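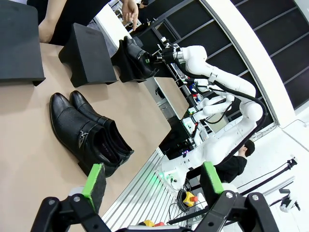
*Page last changed: June 21, 2019*

## Foam stands for buckle shoes: worth it?

**gritwelt** wrote:

Sosance wants 2 bucks a block for black foam display stands. I have up to 400 pairs to put out by September. Do shoes with a strap and buckle sell better propped up, or is that just what the stand people say?

**heelcup_8** wrote:

It's what they say. Black leather on black foam is a blob from ten feet away. A light tabletop does more for you and you already own one.

**mallrat_ret** wrote:

Disagree. Flat on the table, all anybody gets is the toe and the opening. Raise a single one and leave the pair beside it.

**gritwelt** wrote:

And did that sell more shoes, or did it look nice?

**mallrat_ret** wrote:

I didn't keep numbers. It looked nice. 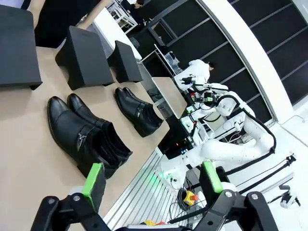 With boots I'd skip the tall blocks, though. An ankle boot has enough height by itself. Turn the buckle toward the aisle and leave it.

**heelcup_8** wrote:

So now we're down to no stands for half the stock. Clevus told our store the same story about risers and we got a closet full of foam.

**gritwelt** wrote:

Not convinced. I'll get 8 blocks, put them at one end, and compare the two ends before I order more.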